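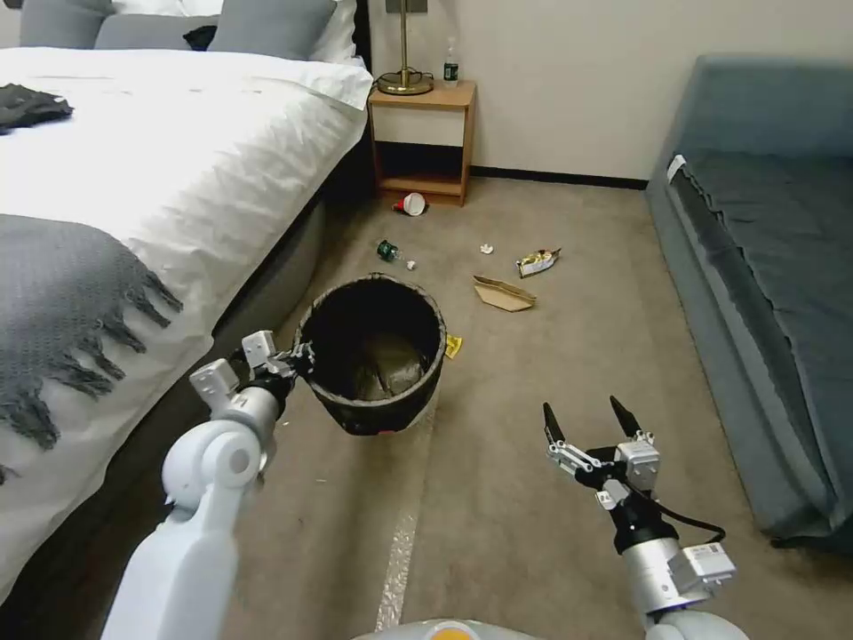 Can the Horkel pick up a wastebasket by the rim without crushing it?

Out of the box it can, as long as the grip force is set per object and you don't leave it on the default. The default is tuned for hard plastic bins with a smooth lip, and anything textured wants a bit more squeeze and a slower lift.

June, notebook entry, started 7:40 in the morning with bad coffee

Okay, so we're into the second stretch of the Horkel trial and I want to get this down before I forget which settings I was on. For anybody opening this cold: Horkel is the two-arm housekeeping package Favell wants to sell to small hotels, and we have it on loan to decide if we'd recommend it to the Abu Hammour people. They care about guest room turnover. They don't care about anything clever, they want the trash off the carpet and the bin back where it lives.

The task is "bedroom litter, mixed." Cup, little glass bottle, paper ball, wrappers, a bit of folded cardboard, all down on the carpet between the bed and the sofa bed. The left arm takes the basket by the rim and holds it up off the floor, the right arm does the picking. I like this a lot better than the other mode, where the basket stays put and the right arm has to reach across for every single piece (so slow, I wanted to do it myself).

Things I want to remember:

Rim grip. The black basket has a rough lip, and the fingertip pads are black too, so on the monitor I can never tell how far over the edge the finger has gone. Gheorghița Pascu suggested sticking a strip of light tape on the inside of the pads. Trying that after lunch!

Liner. The brown bag was slumped down in the bottom of the basket and I left it like that. The Favell checklist says "liner fitted over rim," but come on, what guest room have you ever walked into where the liner was fitted over the rim? If the product only works with a perfect liner I want to know now. I also want a run with the bag folded over the lip, to see what it does to the grip.

Flat stuff. Cardboard worries me most. A two-finger gripper going straight down on something flat on carpet is a bad match, and the manual has one paragraph on it that basically says to come in from a raised corner. Fine, ours is folded, so it has an edge to go for. I'd like a totally flat piece in the next set.

Glass. The green bottle gets its own force profile. I copied the one from the Prorkport kit we looked at last year and halved the closing speed. Please do not overwrite it, it's saved as profile 2 and I have no backup (I know, I know).

Bedding. The gray throw with the long tassels is staying on the bed, even though the Favell guy on the phone asked if we could clear "soft clutter." Fringe is exactly what a forearm is going to snag on, and hotels love a fringe. If it catches, write down which arm and how far from the elbow, and hit pause before you go untangling anything.

Cable. The loop at the right wrist bugs me. It stands out farther than it needs to and I'd love a clip there. Asked Favell for a part number, got a brochure back.

Money, for whoever writes the memo: the quote is 2,005 a month for the service plan, and the spare finger set is 400 on top. The finger set feels steep for what are basically pads and joints. I'd push on that before I'd push on the monthly, especially if we end up wearing pads out on rough rims.

Where I'm leaning right now: the hold-and-pick mode is the thing worth paying for, and the per-object setup is the thing that'll drive a housekeeping manager nuts. You have to type the object name exactly. "Waste basket" with a space is a different object from "wastebasket," ask me how long that took me to find.

Next up: taped pads, then the liner folded over, then the flat cardboard. Gheorghița has the tablet, the charger is in the drawer under the printer.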